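Suture Practice Pads: Your Questions

Welcome! We love this stuff, and your letters keep it fun. Updated June 26, 2025 by Hanna Kushnir.

What should I practice first?
Simple interrupted stitches, every time! Each one is tied and trimmed on its own, so if one goes wrong you snip it and the rest stay put.

Can I use one pad for more than one cut?
Please do! Two cuts, one above the other, work really well. Close the upper one, leave the lower one open, and you have a finished row to look at while you plan the next. Let the thread hang straight down while you think about your first bite.
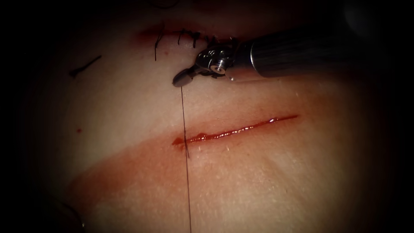 How long should I leave the tails?
Long enough to grab when it's time to take the stitches out. Mixed lengths are fine while you're learning (mine were all over the place until May). A row of four knots, some with short spiky ends and the top one with long loose tails, still gives you plenty to study. Check the spacing, then check that the edges meet.

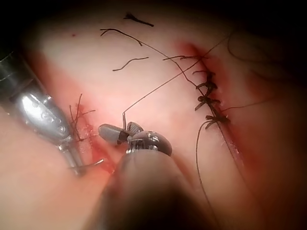
Which thread is best?
Dark thread on a pale pad, so you can spot every knot.

How often should I practice?
I like 20 minutes a day. Our Massawe group meets on Zoom too, and 13 of us showed up last time. Come join us!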